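Subject: [curerlow-collect] Re: Fridge tasks: session rules and the next batch
Date: Sun 7 January
To: Curerlow collection list

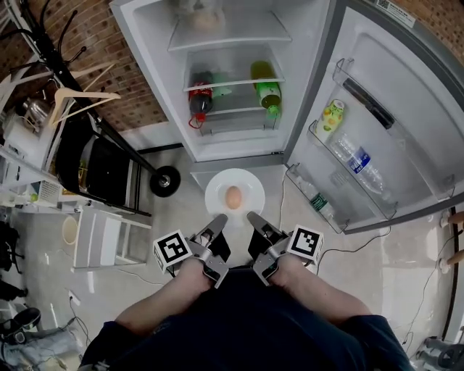
1. Position of the plate

The Ziltorness site wrote:

> We have now returned 107 episodes of the egg task. In the written
> procedure the plate is to be placed "near the refrigerator". Our
> operators have read this in different ways, and in 32 of the episodes
> the plate was on a side table. May these be kept? We should also like
> to know whether the door must be closed before an episode begins, and
> whether other items in the refrigerator may be left lying down or must
> be stood up.

The 32 episodes may be kept. They should be moved to the folder for side-table work and given the label used there. They are not to be counted towards the floor set, in which the plate stands on the floor in front of the open refrigerator with the egg at rest on it.

Within the floor set, sites are asked to vary the place of the plate from one episode to the next. It may stand nearer to the refrigerator or further away, and to the left or right, provided that the operator can reach both the egg and the shelf without taking a step. The wording "near the refrigerator" will be withdrawn from the procedure.

2. State of the door

The door is to be fully open when recording starts. Opening and closing the door are separate tasks with their own instruction text, and a mixed episode has to be cut by hand at Chong before it can be used. Sites which have already recorded the door and the egg together should send them as they are, marked "mixed".

3. Other contents

Bottles and other items may lie down or stand, on the shelves or in the door. The contents should be changed at least once in each session. Labels need not be turned away or covered. There must be a clear space on a shelf large enough for the egg, and that space should not always be the same one.

Items in the room outside the refrigerator may stay where they normally are. Sites are asked not to tidy the floor specially for a session, except where something lies in the operator's path.

4. Approach and grasp

Both fingers of the gripper should be open before it comes level with the egg, with one finger passing on each side. The operator should close slowly and should not press the egg down against the plate. Both hands remain on the handles throughout. The marker cubes must be kept clean and must not be covered by a sleeve or by the fingers of the operator.

If the egg rolls, the operator should follow it and try again within the same episode. Such episodes are wanted. If the egg leaves the plate, the episode is to be ended and marked "dropped". It should not be deleted.

5. Size of the next batch

The floor set in Cidness stands at 1212 accepted episodes. Each site is asked for a further 52, all recorded under the rules given in this message. Episodes recorded before today will be judged under the former procedure and need not be repeated.

Requests for a change to the instruction text should be sent to this list and not to individual operators. The revised procedure will replace the July version in the shared folder once replies have been received from all sites.

Curerlow Collection Office

--
You are receiving this message as a member of curerlow-collect.
To leave the list, send a blank message with the subject "unsubscribe" to the list address.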